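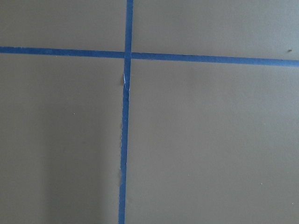
Hae-won Yeo asked after the first week whether the tape could come up now that the arm knew where everything was, and was told no, the tape is for the people. The exchange is quoted on the training sheet that ships with each Miden bench cell, and it covers most of what an operator has to know about zone marking. The rest is in section 3.

Miden Bench Cell, Series 2
Iltham Automation – Equipment for small-batch assembly and kitting

1. Overview

The Miden bench cell is a single-arm pick-and-place station sized for an existing workbench. It takes over part presentation, tray loading and simple sorting. Inspection, rework and any task involving flexible parts remain with the operator, who works at the same bench on the opposite long side.

The cell is supplied as an arm with parallel gripper, a wrist camera, a controller, a foot-operated hold switch and a two-position status light. No perimeter fence is included. Whether one is needed is a matter for the site risk assessment, which must be completed before the arm is powered in automatic mode.

2. Specifications

Mounting: bench edge clamp or four-bolt plate
Arm reach: 60 cm from base center
Cell mass without bench: 47 kg
Gripper: parallel, electric, replaceable finger pads
Camera: wrist mounted, fixed focus
Stored part programs: 314
Supply: single phase, grounded outlet
Work surface: flat, matte, supplied by customer
Interface: touch panel, English, Korean or Turkish

Glossy and patterned surfaces are not supported. A plain matte top in tan, gray or olive gives the camera enough contrast for most metal and dark plastic parts. White parts may need a darker insert.

3. Zone marking

The work surface is divided with blue painter's tape into zones for incoming parts, finished trays, rejects and handoff. Two strips crossing are sufficient. The zones do not have to be equal, and the strips do not have to meet at a right angle. The controller stores zone limits from taught points and does not read the tape.

The tape tells the operator where parts may be placed and where hands should stay out while the status light is amber. If the tape and the taught points disagree, the arm follows the taught points. Re-teach the zones whenever the tape is moved.

Tape condition is checked at the start of each shift. Creased or lifted tape, most often found close to a crossing, can catch the edge of a tray or hold a small part at an angle. Slight waviness along an edge can stay. A raised or torn length should be cut out and replaced with a single fresh piece, pressed flat from the center outward. Do not build up more than two layers.

Wipe the surface with a dry lint-free cloth. Specks of dust do not affect picking on parts larger than a shirt button. On smaller parts they can produce a false detection, and the reject log will show an empty grip.

4. Changes to the operator's work

Purkeck, a maker of valve kits, runs two cells on its day shift. Before installation, each kitting operator loaded trays by hand for the whole shift. The operator now fills the incoming zone, clears finished trays and inspects. Walking distance has gone up and repeated reaching has gone down. Purkeck's shift lead, Gil-soo Maeng, reports that the first complaints were about waiting: the arm is slower than a practiced hand on short runs, and operators stood idle beside it. The plant moved label printing to the same bench, and short runs went back to manual work.

Two other points came out of the Purkeck installation and apply generally.

Pace. The cell should not set the pace of the person. The hold switch has no time limit and holds are not recorded against an operator name. This is the factory setting, and Iltham does not provide an option to change it.

Skill. Part programs are taught at the bench by the operators. Eun-seong Um and Ha-neul Seok wrote most of the programs in use at Purkeck, 213 at last count, and the job grade for kitting was revised to include that work. Sites that keep programming in the engineering office should plan for longer changeovers.

5. Installation

Allow one day for mounting and risk assessment and two days for teaching. The bench must not rock. Benches on casters are accepted only with all casters locked and the frame pinned to the floor.

Operator training takes one shift for running the cell and a second shift for part programs. Training is carried out on the customer's own parts. Maintenance staff receive a separate half-day session on finger pads, cable routing and camera replacement.

6. Service and spares

Finger pads are a wear item and are sold in sets of two. The camera window is cleaned weekly with the cloth supplied – no solvents. The arm needs no lubrication by the customer.

Spares are held at the Iltham warehouse and at the Kurtuluş service desk, which also handles returns. Quote the controller serial number, found inside the panel door, with every order.

7. Ordering

MB2-C Bench cell, edge clamp
MB2-P Bench cell, four-bolt plate
MB2-FP Finger pads, set of two
MB2-HS Hold switch, replacement
MB2-TS Training sheet, laminated

Technical contact: In-ho Son, applications desk, Iltham Automation. Series 1 controllers can be updated to Series 2 software, but the Series 1 gripper cannot be used with it.

Page revised Saturday, May 14, 2022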